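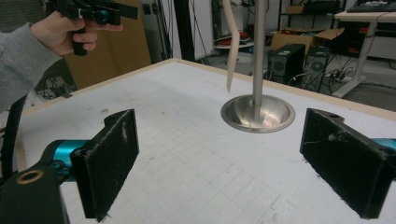 Guvenby releases Gradness 7, software that turns hand-held gripper recordings into robot motion plans

DIRKHAM, September. Guvenby today announces the release of Gradness 7, a new version of its planning and perception software for two-finger grippers. The software reads recordings made by people with hand-held gripper tools and prepares from them motion plans which a robot arm can follow.

The main change in this version is the timing module. Earlier versions treated each hand-held tool separately, and the user had to align the recordings by hand. Gradness 7 aligns two tools automatically and marks the moments where the paths of the fingers come too near to each other. A session of 200 recordings can now be checked in 60 minutes on one desktop computer.

"Our customers told us that they spend more time on cleaning the data than on the robot," said Zyanya Arellano, head of software at Guvenby. "We wanted that an operator can record in the morning and see a usable plan the same afternoon."

The perception part was also rewritten. It estimates the opening of the fingers in every image, also when the pads are dark and the light is reflected by polished metal. This was a frequent request from Kragh, the first company which tested the new version.

"We gave them 2000 difficult recordings, many of them with steel parts," said Chrysoula Triantafyllou, automation engineer at Kragh. "There are still cases where a person must correct the result, but the list is much shorter now."

Gradness 7 is available from Monday. Users with a valid license for the previous version receive the update without extra cost.

14 shares | 2 comments

Related news
Guvenby opens support office in Dirkham
Gradness: how to prepare your first recording session
Kragh and Guvenby extend their test agreement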